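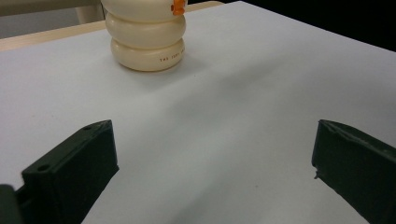
Keeping Station 5 in Service: An Interview with Érica Brandão

Emetti Technical Operations, Staff and Facilities Series

The Masilela room at the Mirnside site is used for recording two-handed tabletop tasks with hand-held grippers. Responsibility for the condition of its stations rests with Érica Brandão, equipment supervisor for Technical Operations. She agreed to discuss the maintenance of Station 5, which was returned to regular service this month following replacement of its gripper fingers and a full check of its cabling.

The station has completed 3,293 recorded runs since it was first commissioned. Ms. Brandão keeps the service record herself and was asked to bring it to the interview.

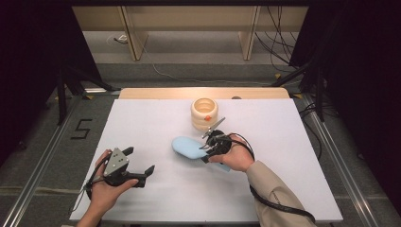

MIRNSIDE, Mon 20 November

Ms. Brandão began with the table. Station 5 consists of a light wooden table with a white covering, two aluminum rails on the floor beside it, and a pair of Flultenar hand-held grippers on cables. The covering is inspected before the grippers are.

"Operators work against the white surface all day, and it collects specks," she said. "We wipe it at the start of a shift and look along it from one end. A raised edge is a fault. It is entered in the record like any other fault, and the station stays closed until the covering is flat."

The rails are checked next. They are compared with marks on the carpet and moved back if a foot or a cart has shifted them. Asked whether this happens often, Ms. Brandão replied that it happens more than it should, mainly on days when the room is cleaned.

The greater part of the conversation concerned the grippers. The printed fingers are wear parts, and their replacement accounts for most of the hours charged to the station. Ms. Brandão described the signs that lead to a change.

"The first thing is the corner near the tip," she said. "It begins to fray, and then a small piece lifts. A light fray can be trimmed with a blade and the finger goes on working. If the damage reaches the inner face, where the finger meets the object, I take it off. I do not file an inner face. Once it has been filed it no longer matches the one opposite."

Fingers are always changed in pairs. The old pair is removed from the gripper, the screws are placed in a tray, and the mounting holes in the new pair are cleared of print residue by hand before anything is fitted. The screws are then started loosely on both sides. The operator closes the gripper gently so that the two faces find each other, and only then are the screws tightened.

"People want to tighten the first side completely and move on," Ms. Brandão said. "Then the second finger has to follow the first, and if the first one is crooked you have two crooked fingers. I have done this myself, so I do not say it as a criticism."

She checks alignment by closing the new fingers on a strip of plain paper and pulling. The paper should drag evenly along its full width. If it swings to one side, the screws are loosened and the procedure is repeated. The service record shows that the pair fitted on the left gripper this month required three attempts. The right gripper was accepted on the first.

Asked about cabling, Ms. Brandão said that it had been the cause of the station's longest closure, a period of eight working days last spring. One gripper would lose its signal for a moment and recover before anyone could look into it. The connector was replaced without result. The fault was finally traced to the cable itself, at a point where it had been bent repeatedly against the operator's forearm.

"We had been looking at both ends," she said. "The break was in the middle of a cable that looked perfect from the outside. Now I run the whole length through my fingers with the gripper switched on and somebody watching the signal. It is slow work and I would not give it up."

Operators are now instructed to let the cable hang in a loose loop before it goes down from the table. It must not be wrapped around the wrist or tucked into a sleeve. Loose cords on the floor are to be reported, and the walkway behind the table is walked once before each session.

Ms. Brandão was asked how a repaired station is cleared for use. A trial session is held with ordinary objects of different kinds. Those kept for Station 5 include a cream ribbed cup with an orange knob and a light blue piece that is soft to the touch. The cup is intended to show whether the fingers can settle on a rounded surface. The blue piece is used for judging how the jaws close on something that gives way.

"I want the person who will be using the station to do the trial," she said. "My hands are used to the grippers. I make up for a stiff jaw without noticing. Somebody with less practice will tell me at once that the left one feels different from the right one."

The trial consists of eight picks with each object, divided between the two hands. The operator's remarks are copied into the service record in the operator's own words. Ms. Brandão read one such remark aloud, "right trigger comes back late," and noted that it had led to the cleaning of a return spring which would otherwise have been left until the next scheduled service.

On the matter of spare parts, she reported that printed fingers are now stored in matched pairs in labeled bags, with the print date on each. Unmatched fingers are discarded. She has asked for a second drawer and for a better lamp at the repair bench, and both requests are with the Facilities office.

Staff who notice a worn finger or an intermittent signal at any station in the Masilela room are asked to write it in the record kept at that station and to inform Ms. Brandão before the end of the shift.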